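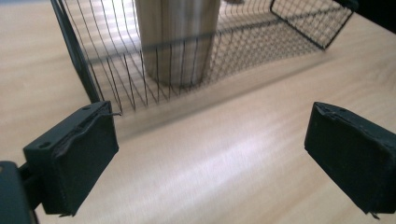
Divina Buenaventura bought her first wire-mesh basket for her desk, to hold pens. Within a month she had four more, and none of them held pens. One had clothespins in it. One had seed packets. The one she likes best lives on the table by the window, and it gets filled and emptied several times a day.

Mesh is an easy material to keep. Crumbs fall through it, and dust comes off with a dry paintbrush. You can see what's inside without lifting anything out. Its faults are small ones. Thin things poke through the grid, and a cheap basket will scratch a soft tabletop if you drag it.

Barrett Zamora sells housewares at Ferreira, a shop with 74 kinds of basket on its shelves. He tells customers to press on the rim before they buy. "If the rim gives, the sides will go too," he said. His best seller is a plain black one from Drusta, priced at $22.

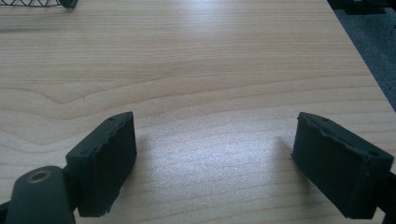 Puveck, Oct 19, 2022

The other half of the job is the table. Nidia Condori refinishes furniture here and prefers pale wood with the grain left showing. A wavy patch in the middle of straight grain is the part she would never sand hard or stain over.

For daily care she uses a damp cotton cloth, wiped along the grain, then a dry one. She skips spray polish. Scratches from wire feet get 220-grit paper and a little oil, left for 60 minutes before wiping.

Buenaventura has since glued felt dots under all five baskets. They came in a sheet of 121, and she is still using them up on chair legs.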